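**Skenport, 3 Mar 2026**

# Packing tables return to the old customs hall in Skenport

The packing room in the old customs hall is open again after it was closed for the winter, and the first parcels have already left the building. The room is used by small makers and sellers of the town who have no place at home to pack their goods. It is run by Braver, the packing cooperative which rents the ground floor from the harbour office.

The room was closed in November, when water came in under the north door and damaged the floor. The old tables stood in the water for two nights and the legs of most of them were too weak to be used afterwards. Braver decided to replace all the tables at once and to change the order of the room at the same time.

## New tables, all white

The most visible change is the colour. The old tables were brown and had many knife marks, and members often complained that they could not see a small screw or a needle when it fell on them. The new tables are white and plain. They were ordered from Trakum, a furniture workshop in the next valley, which also took back the old table tops to use the good parts again.

Each table is 212 centimetres long. This length was discussed for several weeks, according to the notes which Braver has sent to its members. Some wanted longer tables, so that two people could pack side by side. Others wanted shorter ones with more space to walk between them. The final size is the longest that allows a trolley to turn at the end of the row — this was tried with tape on the floor before the order was sent.

Cutting on the table tops is no longer allowed. A separate bench for cutting stands under the window, with a steel ruler fixed to the edge. Members who bring their own cutting mat may use it on this bench, but they are asked to take it home in the evening.

## One type of box

The second change concerns the boxes. In earlier years each member brought the boxes they had, and the shelf at the back was full of boxes in every size, many of them already used once or twice. It was cheap, but it took a long time to find a box that fitted, and the carrier refused several parcels last August because the corners were soft.

Braver now buys boxes together for all members. The basic one is a white rectangular box with rounded edges and a smooth surface. It is meant for small goods such as soap, candles, cups and knitted things. The members pay for the boxes at the end of the month, together with the rent for the table.

There was some disagreement about the white colour. It shows dirt more quickly, and a few members would have liked plain brown cardboard, which they find more honest for handmade goods. In the vote the white box won with 233 votes from the 528 members, while the others were divided between three brown models or did not vote. The cooperative has promised to ask the members again when the present stock is finished.

Brown boxes are not forbidden. Anybody who still has some at home can use them for their own parcels, if the corners are firm and old labels have been removed completely.

## How the tables are used

A table can be booked for half a day. The list hangs beside the door, and there is also a copy at the counter of Sibiya, the stationery shop across the street, where members can write their name when the hall is closed. Only four tables can be booked in advance. The rest are kept free for people who come with one or two parcels and need them for a short time.

The cooperative has given out a sheet with the order of work that it recommends. It is not very different from what most members did before, but some points are new:

- Put the box on the left side of the table and the goods on the right, so that the middle stays free for wrapping.
- Close the box without tape first and shake it gently. If something moves inside, add more paper.
- Write the label before the box is closed, and compare it with the order.
- Put the tape over the middle of the lid and down both ends. One strip is enough for light goods.
- Clean the table with a damp cloth before the next person comes.

The paper for filling is in the tall bins near the radiator. It is free, and it comes mostly from the shops in the street, which bring it when they have too much. Plastic filling is not offered any more, but what members receive with their own deliveries can be left in the blue bin and used a second time.

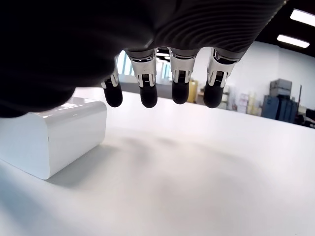
*A white box on one of the white tables at the packing room in Skenport.*

## Lighting and noise

The lamps have been changed as well. The old ones hung low and gave a yellow light, and members who sell dyed wool said that they could not compare two colours under them. The new lamps are placed higher and are closer to daylight. Some people find them too strong in the evening, because the white tables reflect the light. The lamps in the two rows can be switched separately, and Braver asks members to agree among themselves which row is on.

The tape machines are still as loud as before. Two quieter ones were tested during the winter, but they did not cut well and were sent back.

## Opening hours and collection

The hall opens at eight in the morning and closes at six in the evening. The carrier collects from the side door at four, and parcels must be on the trolley by a quarter to. Parcels that come later stay in the locked cage until the following collection. Cold goods and anything with a strong smell cannot be left overnight.

The north door stays closed until the new threshold is finished. Members with heavy loads should use the side door, where a ramp has been laid. The parking place in front of it is only for unloading.

New members can register at the hall during opening hours. They need to show a short list of what they want to pack, and they receive a key card for the side door after the first month. The price of a half day has not been changed. A small extra payment for the new tables was proposed in autumn, but the costs were covered by the insurance and by the sale of the old shelves.

Some work is still to be done. The shelves for finished parcels have not arrived, and for the moment finished parcels stand on the floor along the back wall, on wooden pallets. The second sink is connected but has only cold water. Braver expects both things to be solved before Easter, and will put a note on the door when the shelves are ready to use.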